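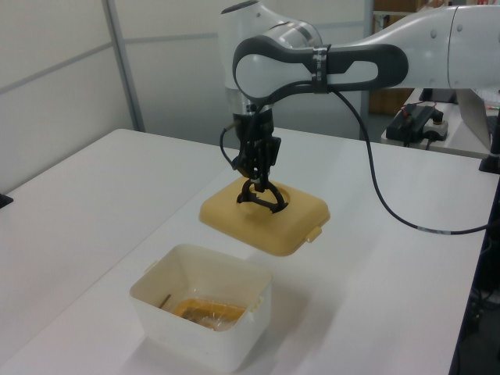 ## Single bei Brakar hochgeladen, landet aber im falschen Künstlerprofil

**tonspur_im_keller**, neu hier

Hallo zusammen, ich mache unter dem Namen Pirihi Musik, bisher nur auf meinem Videokanal, und am Donnerstag soll endlich die erste richtige Single raus (ich bin so aufgeregt!). Hochgeladen hab ich alles über Brakar. Jetzt zeigt mir die Vorschau bei Stallico den Song aber im Profil von einer Metalband, die auch Pirihi heißt. 7 Titel haben die da schon drin, und dann kommt mein kleiner Popsong mit Ukulele …

Kann ich das noch ändern, ohne den Termin zu verschieben? Ich hab das Datum schon 300 Leuten im Newsletter versprochen. Und muss ich jetzt meinen Künstlernamen ändern? 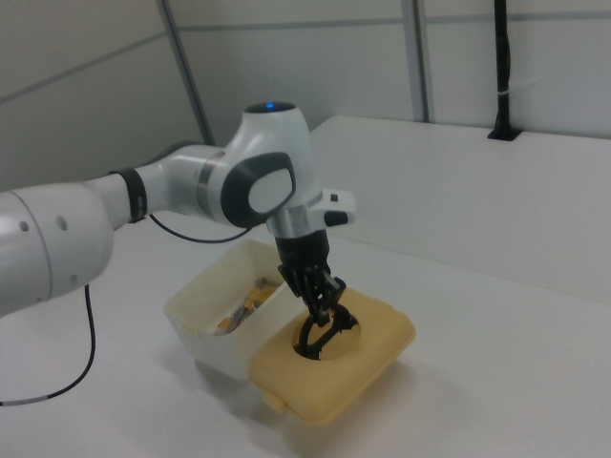
**halbtonschritt**, Moderation Musik & Vertrieb

Keine Panik, das hatte ich bei meiner zweiten EP auch. Der Name kann bleiben, du brauchst nur ein eigenes Profil. Geh bei Brakar in den Release, dann auf »Mitwirkende«, und schau, was hinter deinem Namen steht. Bei mir war da automatisch das vorhandene Profil verknüpft — das Häkchen raus, »neues Profil anlegen« anklicken, speichern. Die Audiodatei bitte auf keinen Fall neu hochladen! Dann geht die ganze Prüfung von vorne los und der Donnerstag ist weg.

Danach schreibst du dem Support von Stallico eine kurze Nachricht mit dem Link zur Vorschau und dem Code der Aufnahme (der steht unten in der Übersicht).

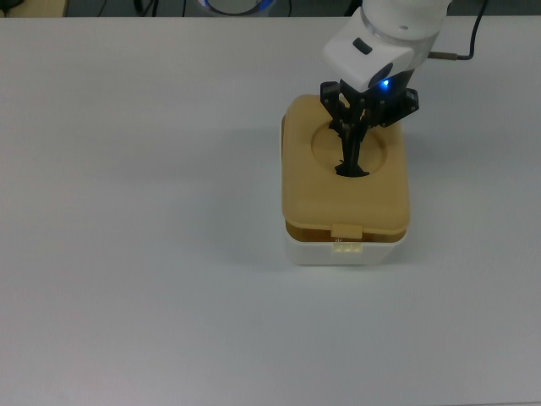 Bei mir hat die Antwort vier Tage gedauert, also schick das lieber heute noch ab. Falls der Song am Donnerstag trotzdem erst mal bei den Metallern steht, ist das ärgerlich, aber die Streams ziehen beim Umhängen mit um. Im Newsletter würde ich deshalb direkt auf den Song verlinken und das Profil weglassen.

**trommelfell22**

bin damals wegen sowas zu Trimov gewechselt, da wird man vor dem Hochladen gefragt, welches Profil es sein soll. kostet halt mehr

**tonspur_im_keller**

Danke euch!! Das Häkchen war wirklich gesetzt, hab ich komplett übersehen. Ist jetzt raus und die Nachricht an Stallico ist auch unterwegs. Den Link im Newsletter tausche ich heute Abend aus.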